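Search this site Go

Home goods, Small makers, Interviews

A rack for cups, and why it took so long

Līga Lepik has a small shop in Zarkent where she sells things for drinking: glasses, jugs, trays. When I visited on 20th April she made tea first and only then agreed to talk. Her newest product is a wire rack for drying and carrying cups, sold under the name Wiltiven.

"I wanted it for my own kitchen," she told me. "We had 12 cups at home and they were always standing wet on a towel."

The first drawings were made with Darius Liepiņa, who bends wire in a workshop across the river. She rejected six of them. One was too heavy, another scratched the table, and the rest she prefers to forget.

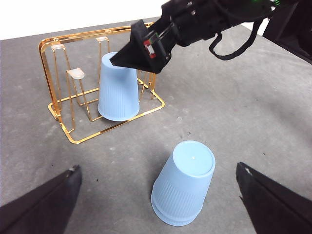 "Darius was thinking about the strength," she said. "I was thinking about my hand when it is full of soap. We argued in a friendly way, but we argued until August."

The color was also a long discussion. Darius wanted plain steel. Līga wanted gold, because her grandmother's tea trolley was gold, and she paid the extra cost for the first 700 pieces from her savings.
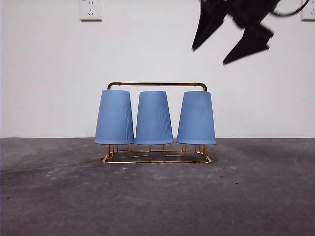

I asked which cups people should use with it. She has customers who put fine glass on it, and she does not forbid this, but she herself likes plain cups with a simple shape. The light blue ones, with narrow lines along the sides, are her favorite beside the gold wire. Three of them fit in a row under the carrying bar, upside down, and there is a little space below the rims. "Air must come in," she said. "A cup which stands flat keeps the smell of the water."

A larger rack is planned, maybe for next year. Darius has already sent a drawing — she has not opened it yet.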